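October 26, 2026

I've been helping out with the robotics club at Kirnotton for a few years now, and I have an opinion that gets me in trouble at every planning meeting, so I may as well write it down: we should quit building the big flashy competition robot and spend the whole season on the task board instead.

If you haven't met a task board, it's a box covered in ordinary stuff you'd work with your hands. Buttons, sliders, switches, a knob, some cables to plug in. The robot has to operate all of it. Sounds dull, right? That's what I thought too, and then I lost an entire evening to it.

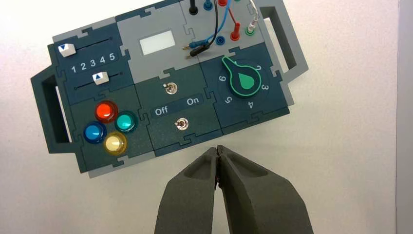 *Our board from the wrist camera, dial and test leads included.*

Take the dial. You and I turn a knob without thinking. The students had to sort out where the fingers go, how hard to squeeze, and what happens when the wrist runs out of twist halfway around (that last one ate two meetings!). Last season our Skallasik robot, the big ball launcher, cost us $989 in parts, and I'd bet most of the kids couldn't tell you why it worked on the days it worked. With the board they can tell you exactly why it didn't. They have opinions about toggle switches now. Loud ones.
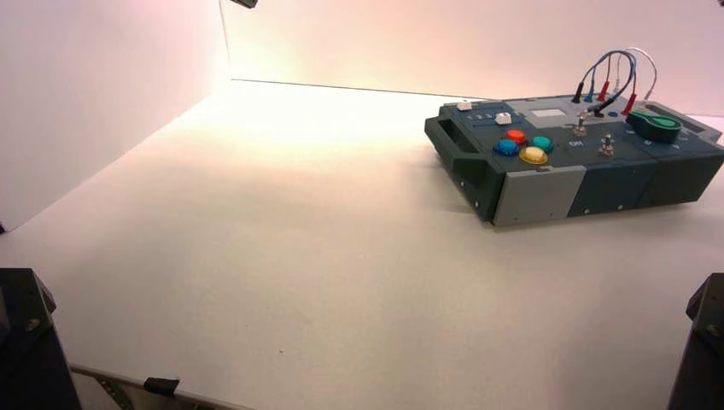 The other thing I love is that there's room for everybody. On a launcher team you get two drivers, one kid who owns the code, and a whole crowd holding zip ties. With the board, one pair can take the sliders and another can take the probes, and if the slider pair is stuck, the probe pair keeps right on going. We logged 432 attempts in the first stretch, and the log has handwriting from every single member in it. I checked, because I'm nosy.

I do hear the other side. The folks who run Prantl, our neighbor club, say you can't fill a gym with people watching a gripper poke at a button, and sure, they're right. Parents like noise. Sponsors like noise even more. The Hudard Open drew 193 teams last time and I'm pretty sure not one kid signed up dreaming of careful fingertip alignment.
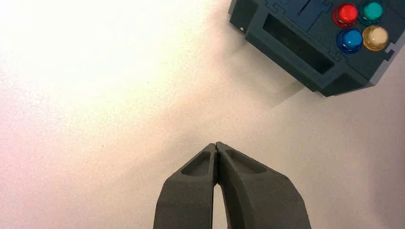 But I keep asking what we want them to walk away with. I want them to be patient and a little bit suspicious of their own code. A launcher that misses by a foot still gets a cheer. A fingertip that misses a button by a hair gets nothing, so you go back to the numbers, and you fix the numbers, and you try again. That's the job! That's most of what grown-up engineers I know do all day, with worse snacks.

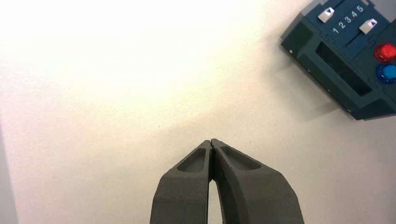 It's cheaper, too. One board goes a long way, and printing a new set of fingers costs us $46, so when a student wants to try a weird shape I get to say yes. I never got to say yes with the launcher.

So my vote in December goes to the board. Keep the launcher for open house if you want, let the little siblings fire it at the bleachers. I'll be over at the white table with whoever still hasn't made peace with the sliders.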